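Watching the Storkside Women from a Long Way Off

I've been meaning to write something about women's football in Vietnam for ages, and every time I sit down to do it another match comes along and I end up watching that instead. So this is going to be a bit of a ramble. Grab a coffee.

I got into it sideways. My cousin Liên Lưu moved back to Hà Nội for work and started going to games with her office friends, mostly because the tickets cost next to nothing and there was good grilled corn outside the gate. She'd send me voice messages from the stands, half of them just drums. I couldn't tell who was playing or what the score was, but I could tell it was a lot more fun than what I was doing, which was the laundry.

Then Vietnam qualified for the World Cup in 2023 and I was hooked for good. They didn't win a game over there and they didn't score either, and I still think of it as one of my favorite tournaments. The back line defended like crazy in that opener against the United States, the keeper saved a penalty, and I was yelling at my TV loud enough that my neighbor texted me. A penalty save at your first World Cup! Come on.

What I like about the way these teams play

People who only see the big tournaments tend to say the same things, that the players are small and get pushed off the ball. Sure, that happens. But watch a regional match, where the sizes are more even, and it's a different sport. The passing is quick and low, everybody wants the ball to feet, and the fullbacks go flying forward like there's no one behind them (sometimes there really is no one behind them, and then you get a 3–2 game, and I'm happy).

The other thing is the pressing. It comes in bursts. They'll sit for ten minutes looking half asleep, then four of them jump on a bad touch and it's a shot on goal before the commentator has finished her sentence. Liên says you can hear it coming in the stadium because the drummers speed up first. I haven't been able to check this from my couch.

The club side of things

Okay, so I promised some of you I'd talk about Storkside, the little amateur club Liên has gotten herself mixed up with. They play on a rented pitch by the river, and last season they averaged a crowd of maybe the players' moms plus whoever was walking a dog. For the October final of their local cup the count at the gate was 1086. One thousand and eighty-six people! The ground is supposed to hold 1000, so I guess we don't talk about that.

They lost, by the way. A deflected free kick with a couple of minutes left. Liên sent me a voice message that was just a long sigh and then somebody opening a bag of chips.

Their number 16 is the one to watch, a left-footed winger everybody calls Hà. She came over from futsal and you can see it in every touch, all that rolling the ball under the sole and then gone. She takes corners from both sides and she hits them hard and flat, and I don't understand why more teams don't do that. Half the time it goes in off somebody's knee.

My match-day setup, such as it is

The time difference means most kickoffs land at breakfast for me, so I've turned the kitchen into a kind of stadium. Laptop somewhere handy, rice on the stove, dishes done at halftime if the first half was boring and left till evening if it wasn't.
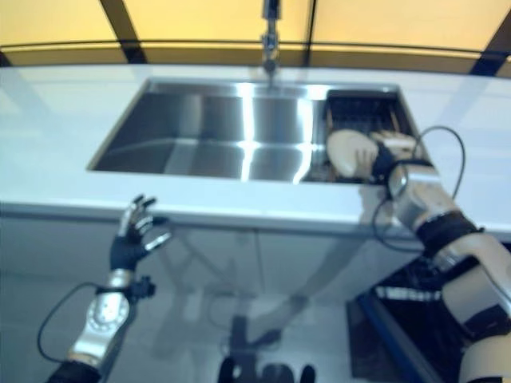 Where to start if you're new

Start with the Southeast Asian tournaments, before the World Cup stuff. The level between Vietnam, Thailand, the Philippines and Myanmar is close enough that you get real games, and there are old grudges you'll pick up fast. Full replays are out there if you search a little, though the commentary might not be in English. Leave it on anyway. You'll learn the word for offside in a day.

After that, try the domestic league. The picture quality goes up and down and the replays sometimes show you the wrong chance, but the football is good and the same few players keep popping up, so you get attached.

I also joined a small fan forum called Kamemari, where people post lineups and argue about midfielders. It has 2000 members and I think I've disagreed with most of them. They're lovely. Say hi if you join, I'm the one who keeps bringing up flat corners.

Next time I want to write about the youth teams, and about goalkeepers, who I have way too many opinions on. Liên is also trying to get me a Storkside shirt, but they only had kids' sizes left when she asked, so we're waiting on the new batch.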